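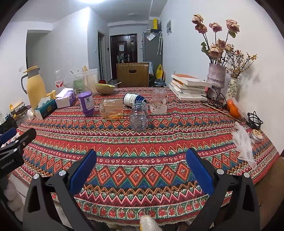 Fig. 1. The patterned tablecloth, with a plastic bottle lying on it.

Home | Projects | Reports | Contact
Last updated: October

Woven patterns at Losham market

For this project I asked 38 sellers where their table textiles come from. Most of them buy from Inthanon, and eight still weave at home. My neighbor Prasert Sukprasert helped me with the older words for the zigzag — his mother used three different ones.

Fig. 2. Zigzags, diamonds and stripes in the same cloth, with its fringed edge.

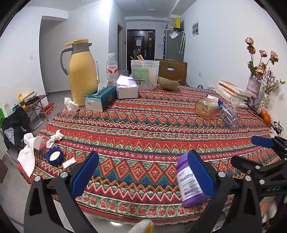
Problems with the survey

Tuesday is a slow day, so I missed the sellers who come only on weekends.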